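I have lived in this apartment for 11 years and last month I finally decided to deal with the paper. All of it. A thread.

Background: I keep everything. Warranty cards for things I no longer own. The manual for a Zarnanus toaster that died before my second lease renewal. A parking receipt from Hulme that I must have been saving for a biographer.

My friend Kieran Staniforth says you only need three piles: keep, shred, scan. Kieran has one drawer of paper in his whole house and a very calm face.

My piles were keep, keep, ask somebody, and keep. 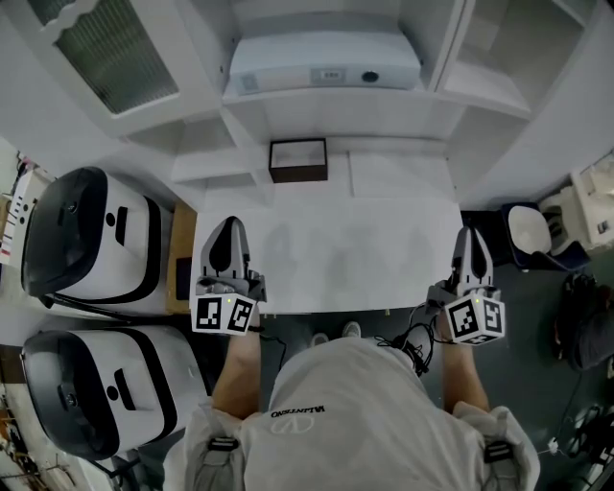
Valentino shirt, white table, both hands full.

Day one I found 535 pages of bank statements. The bank has had these online the entire time. I had been running a backup branch out of my hall closet.

Shredding them took two evenings, mostly because the shredder needs a nap every few minutes. I respect it. I would also like that arrangement.

Then there was the folder marked IMPORTANT. Inside was a second folder marked IMPORTANT 2, and inside that, a coupon.

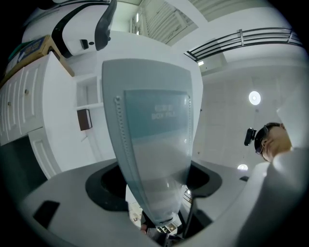 How long do you have to keep old utility bills?
A year is plenty for me, unless you're deducting them for a home office, in which case they stay with the tax stuff.

Taxes are where I get nervous. I asked Satish Shakya, who has done mine since the Okau job, and he told me seven years to be safe. Then he asked if I had the form he'd requested in March. I was sitting on it. Physically. It was under the cushion.

I also tried an app called Nultus that promises to sort your scans for you. It filed my lease under Recipes.

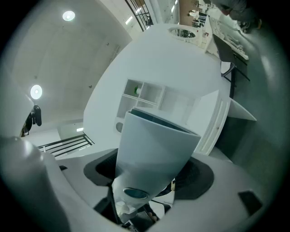

So I went back to labels, written by me, in marker. House. Car. Medical. Taxes by year. Then one called Misc, which is already the fattest of the bunch and it's only been a couple of weeks.

The closet door shuts now — I've shown this to two visitors and neither asked to see it again.

Next up is the box of cables. I've given myself until the end of May and I'm already negotiating for June.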